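Plemangate Two-Arm Kit — Set-Up Guide
Section 3: Small Parts Sorting (Jewelry Box Program)

Read Section 2 first. Both arms must be homed and the emergency stop tested before you load this program.

3.1 Preparing the table

1. Clear the work surface, then wipe it with a dry cloth. Do not use polish.

2. Set the open box within reach of both arms, with the clasp toward the robot and the lid fully raised.

3. Lift out the removable tray and put it down to the right of the box.

4. Lay out chains, rings and display cases with open table between them. Untangle what you can. The fingers pick up a knotted chain as one piece.

5. Open the wrist view on the laptop and check that both fingertips show.
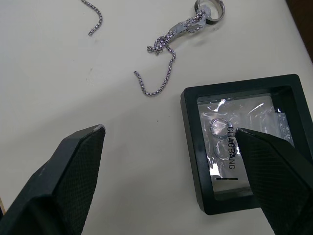 Can the fingers pick up a single ring?
They can lift a loose ring if it lies clear of other pieces. Leave rings that are sealed in a case or under film where they are, and let the arm move the whole case.

Caution: Keep your hands off the table once the program is armed. The arms do not sense people.

3.2 Teaching the positions

1. Select Vutosov mode from the main menu. The older Roden mode still loads but does not support two arms.

2. Move each arm by hand to its waiting pose — fingers open, tips above table height — and press Save.
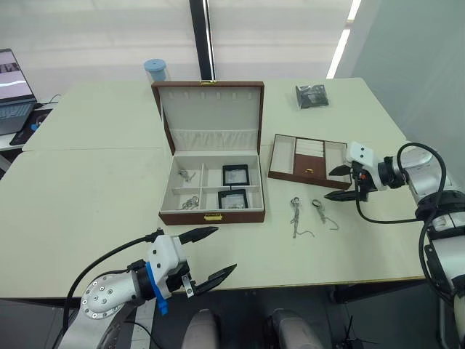
3. Save a drop point for each compartment you plan to use. Set the height for each one separately, as the tray is shallower than the box.

4. Set grip force to 2 for chains and 3 for display cases. Higher settings can crack a clear cover.

5. Run the program at 50 percent speed for the first pass. Watch the cables at both wrists. If one pulls tight, stop and add slack before you go on.

Note: Error 1204 means a drop point is out of reach. Move the box closer and save the point again.

3.3 Moving a display case

1. Choose the arm nearest the case.

2. Close the fingers on the outside of the case, never on the window.

3. Raise the case clear of the tray wall before moving sideways. A tilted case is fine while it is in the air, but level it before release.
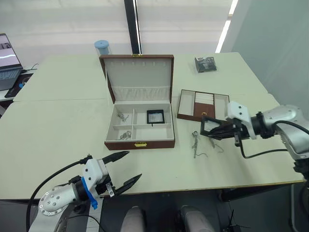
3.4 After the run

1. Return both arms to the waiting pose and switch to Hold.

2. Check the finger pads for wear. Replacement pads are sold by Pinheiro in pairs.

3. Save the program under a new name. The next update will overwrite the default file.

For help with saved positions, write to Doğukan Kurtuluş at the Plemangate support desk and attach the log file.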